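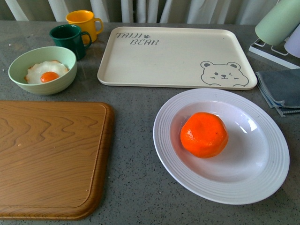 Olville Ramblers Walking Club – Members' Blog

I said at the September meeting that I would write up the food side of the Trukau Track trip, so I've put my notes into some sort of order. Kvido Brabec is doing the route report and he has all the maps, so go to him for anything about distances or the creek crossings.

There were five of us over three nights. I did the menu and the shopping, which came to $224 all up, including gas canisters. I had budgeted a bit more than that and the difference went back into the kitty.

Breakfast is where most groups carry too much. On the last trip everyone brought their own and we ended up with four kinds of muesli and a jar of honey that leaked through somebody's sleeping bag. So I packed one breakfast for the lot of us: rolled oats, milk powder, sultanas and brown sugar, bagged by the day with the water quantity written on the front in texta. Hot water in, lid on, wait. Two people don't like sultanas and I should have asked before I mixed them through.

Eggs are still an argument in this club. I've carried fresh ones in a plastic case and they travel all right for a night or so, but the case is bulky and then you need a pan and oil. My view is that eggs are for the morning you leave home. Kvido disagrees and will no doubt say so in the comments.

Lunches were flatbread, hard cheese, salami and a tube of tomato paste. By the third day the flatbread had gone leathery. Crispbread lasts better but it turns to crumbs unless it rides at the top of the pack, and there's never room at the top of the pack.

For dinners I used the dehydrator. I made a lentil bolognese, a vegetable curry and a tuna pasta, and the bolognese was easily the best of them. Mince dries into gravel if you don't mix breadcrumbs through it first, so I've stopped bothering with mince. Curry took up to 46 minutes to soften at Ondrejka Hut, and that was a lot of gas. Next time I'll put it in cold water when we stop for lunch and carry it in a screw-top jar for the afternoon.

Cups are a smaller matter, but I'd ask people to bring one with some colour to it or at least a name on the bottom. We had matching steel ones this time and spent every tea break working out whose was whose. Same goes for spoons.

Water was fine at the hut tank. At the lower camp we boiled everything – the creek was running brown after the rain – and it still tasted of leaves. I'd bring cordial powder.

Things I carried and didn't use: the second chopping board, half the salt, a whole bag of couscous. Things we ran out of: tea bags, chocolate and dishwashing liquid, in that order.

The spare gas is on the shelf in my garage if anyone wants it for the Indico overnighter. There are two full canisters and one that's a bit under half. Text me first, as I'm usually out until 6 pm.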